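Boxes first, then the shelf: a chat with the Zellar stockroom lead

Caught her at the packing table in May, between two orders.
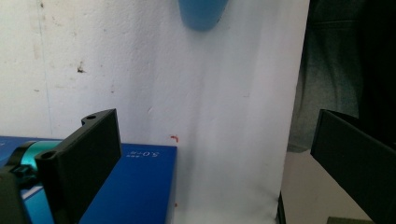
"I clear the table before anything else," she says. Small parts go out in flat boxes, 61 on a slow morning, over that before a holiday. The Pateck orders get packed last – they're fussy about labels.

Worst habit? "Stacking more than six. They slide." She tried dividers from Nustimico, didnt like them.

And the tape? "Dont get me started." Back to work by 4.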